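Bin Shift

The arm stopped at 44 again. Pick 44, same as before supper, same as last night. Stopped over the right side of the bin with its fingers hanging open and the pendant beeping at me like I'd stepped on it.

I cleared the fault. Ran it back to home. Wrote 44 on my hand because the notebook was on the other side of the fence and I wasn't walking around.

My second week at Zotora, and my first alone. Adebayo Ojo had the cell before me, six years, and he was in Sanotbridge for his daughter's wedding and had told me call anytime, and I had promised myself I wouldn't. He left me a key, a roll of blue tape and a page of notes in pencil. The notes said things like GREEN FITTINGS, LOOK FIRST and DO NOT trust the clamp.

I looked at the green fittings. Pushed each one with my thumb. Tugged the black lines going in. Solid. I looked at the clamp, the one with the orange handles on the corner of the bin, and gave it a wiggle, and the bin came with it a little. So okay. Don't trust the clamp.

Balivia wanted 2,000 picks. That was the number, 2,000 clean ones by the time their people walked in with coffee, no operator touching anything inside the fence. Every fault put the counter back to zero. I could do the math on that and didn't want to.

So. Think.

Bin had moved, maybe. If the bin shifts, the arm thinks the wall is where the wall isn't. It comes down close, feels something, quits. Adebayo's notes had a line for that. Check tape. I got down with my cheek nearly on the table and looked along the cardboard, the blue tape on it, tried to decide if it was where it had been. Where had it been? I'd never looked at it before. You don't look at tape.

I pushed the bin back against the cardboard until it stopped. Clamp off, clamp on again. Squeezed hard, my hand is not big. Closed the gate. Reset. Start.

It ran nice. It picked up the hairbrush and put it down, picked up the blue case, put it down, went for the plate. I ate a granola bar standing up. Twenty something, thirty something. I quit chewing when it got close.

44. Beep.

I said a word.

Okay, fine, so not the bin. I turned the speed down to 19 percent, which is where Adebayo's notes said to put it if you want to "see what she is doing." He called it she. The sign on the fence says EDET, that's the cell, after somebody's street I think. I stood at the gate with the pendant and stepped it through by hand, one move at a time, squeezing the enable switch till my fingers went numb.

Down. Close. Up. Over.
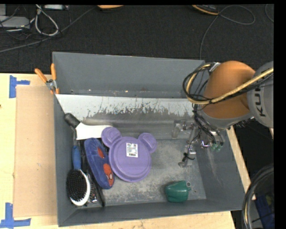 Edet on the slow run. Plate face down on the left, the green thing off by itself.

Everything had drifted over to the left by then, all shoved up together, the brush and the case and the plate with the white spatula blade poking at its ear. Only the green thing was still on the right. I had no idea what the green thing was. Shiny, ridges, a little loop on it. My guess was dog toy. My other guess was part of a lamp.

And I watched the arm and it looked fine. It looked completly fine, is the problem with slow. Nothing catches when you go slow.

I watched the cables instead.

The yellow one came across the front of the arm and dropped and curled back up beside the orange part. The thin black ones went along with it and made a bigger loop out to the left, with that little silver connector up at the top against the arm. I stepped the wrist around. The loop got smaller. Stepped it again. Smaller. The connector leaned.

I stopped.

Stepped it back, connector stood up again. Forward, it leaned.

That made it a long reach problem, a far turn problem. I scrolled the log with my thumb. Pick 44 was the first time in the whole list the wrist went all the way around that direction. Every pick before it was easy stuff, half turns. Then 44 comes up and wants the far turn at full speed, and the black loop pulls tight, and the connector lets go for a blink, and the controller loses the fingers and quits. By the time I walk over it's all hanging normal again.

It was twenty minutes of work and I took an hour. Power off, lock on, my tag on the lock with my name spelled right for once. I climbed up on the step stool. The connector did have play in it. I seated it, felt it click, a real click, I don't think it had clicked in weeks. Then the loop. There was slack farther back on the arm, bunched up doing nothing, and I snipped a tie and fed some of it forward a few inches and tied it again. Too tight. Snipped, tied it looser. Dropped the cutters behind the table, on the carpet, in the dark, in all those black cables. Left them there a minute out of spite.

Got the cutters. (Count your tools out. Also in the notes, underlined.)

Lock off. Power. The drives came up with that hum. I walked the wrist all the way round by hand, slow, then less slow, and the loop opened and closed and the connector just sat there.

Then I texted him. I know. It was late and there was probably dancing.

wrist loop was short, connector backing out on the far turn. gave it slack. ok?

He wrote back so fast I think he'd been holding the phone.

Which tie did you cut

second from the elbow

A long wait. Dots, no dots, dots.

I put that tie on in February, he wrote. I was in a hurry

Then: Run it full speed and stand where you can hear.

I closed the gate. Counter at zero. Speed back up to a hundred. I stood by the corner post with my hand on the fence, where you can feel it through the wire when she turns, and listened to her go. Brush. Case. Plate, which she fumbled, and got.

At 43 I shut my eyes. The wrist went around, the long way, fast, a kind of whisk.

45, said the counter, when I looked.

I pulled the stool over and sat down to wait for the other ones.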